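Search the forum
Search titles only
Woodwork > Finishes > Tape residue on butcher block

4 replies | 2 shares

**esden_flat**
Oiled butcher-block bench top. I mark out squares in tape and leave them down for up to 6 weeks. Lifting the tape takes the sheen with it. Which tape, or which finish?

**rvallejo**
Finish. Oil never gives tape a hard film to sit on, so the adhesive goes into the grain. Two coats of hardwax, full cure, then tape.

**Beten**
Disagree. I have hardwax and still get ghost lines after a month in sun. Low-tack tape, replaced monthly. Residue comes off with mineral spirits on a rag – test a corner first.

**rvallejo**
Ghost lines are UV. The wood darkens and the covered strip doesn't. No tape fixes that. Move the bench or close the blind.

**esden_flat**
Bench can't move. I also put tape in the bottom of the plastic bin, and I expect that to be easier to clean than the wood.

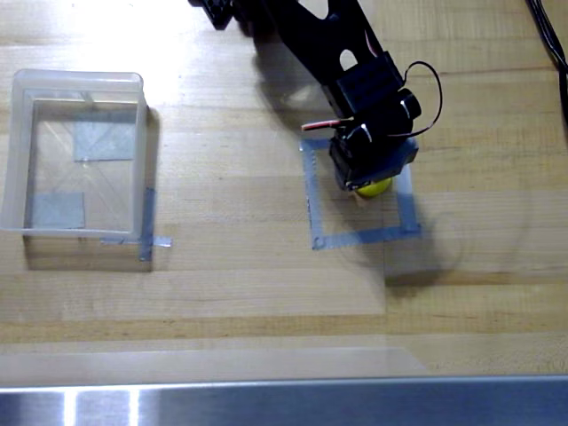
Blue-gray tape square on the top, yellow ball near its upper edge, bin at left.

**Zolel**
On a top that light I'd expect the outline to show by June whatever you use. Pencil the corners and drop the tape. Sands out in one pass.

**Beten**
Pencil smears under oil. Low-tack.

Related threads
Hardwax over old oil – sand first?
Mineral spirits vs. citrus cleaner
Butcher block cupping near a radiator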